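Section 4: Putting the first coat of oil on your Balusholm table

I've oiled three of these now, and the first one came out streaky, so please read the whole section before you open the can!

Before you start, pick a day when you won't need the table for a while. You'll want the small can of Trimen oil, a few cotton rags and a 202 sanding pad (the gray one from the kit). Open a window too – the smell hangs around.

1. Wipe the top down with a barely damp cloth and let it dry all the way.
2. Sand lightly, always along the grain. I go end to end in long strokes and don't press.
3. Get the dust off with a clean, dry rag, then check the top from a low angle with a lamp or window across from you.

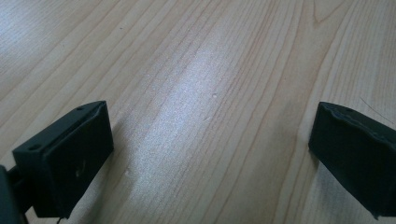
4. Shake the can, pour a little oil on a rag and spread it thin. Thinner than you think! My streaks all came from pouring it straight onto the wood.
5. Wait 20 minutes, then wipe off everything that hasn't soaked in.
6. Leave it overnight and do the second coat the same way.

Caution: oily rags can heat up and catch fire on their own. Lay them flat outdoors to dry, and never ball them up in the trash.

Note: if you bought the Brirnness version, it comes with lacquer on it already, so skip this section and go to the one on cleaning. The Hinds wax will only smear on it (I tried).

Once the second coat has cured for a few days you can eat at the table again. I'd stick with placemats under the plates for the first month, and mop up spills right away. 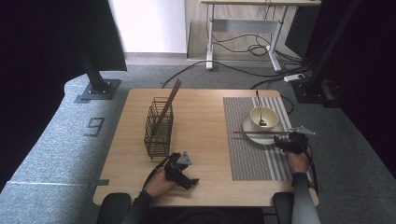 How often do I need to oil it again?
Once a year is plenty for most homes. I do mine every May, one thin coat, and go over the spots by the chairs a second time if they look dull.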